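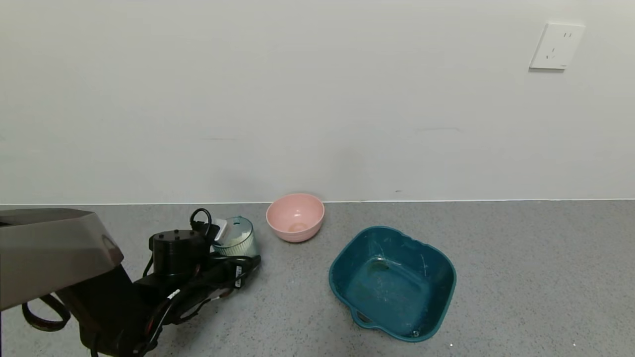 counter-arm-costs

Budget notes and price sheet for the single-arm kitchen counter setup at Nadico. Last edited September 3, 2018.

What's in here

quotes.csv: the quotes we asked for, one line per part, with the shipping and tax columns kept separate
spares.csv: parts we expect to replace in the first year
hours.csv: bench time logged against each job
plan.txt: the purchase plan, still a draft

Status

Not approved. Please don't copy the totals into a proposal yet.

Reading the quotes

Two vendors replied, Jonier and Sundetti. Jonier came in lower on the gripper, but the quote leaves out the cable set and the spare fingers. Add those back and the gap shrinks to $46. Sundetti includes both and then charges $185 for a mounting plate that looks a lot like the one we could have cut locally. I would not call either one a bargain.

The "setup in one afternoon" line shows up in both brochures. Our own log has 29 hours before the first pick we were willing to keep, and that's with the mount already bolted down. I have left the brochure number out of hours.csv.

Household items

Cups, bowls and basins are in the sheet under "consumables." They are cheap, and I would still buy doubles. Translucent cups get their own line, as I don't trust the claim that any gripper on this list handles them as well as opaque ones. No vendor sent test results when asked.

Spares

Cables first. The sheet lists 17 spare parts and most of them are wires, connectors or clips. If the budget gets cut, cut the second basin set before the cables.

Known gaps

No price for a service contract. Jonier said "on request" and then didn't answer the request.
Power use is copied from the data sheets and hasn't been measured.
The Gil folder has older prices from June. Don't mix them with these.
Resale value is blank. I have seen guesses and didn't like any of them.

Fixes

Send corrections as a change to the CSV, with the quote or receipt attached. Totals without paperwork will be left out.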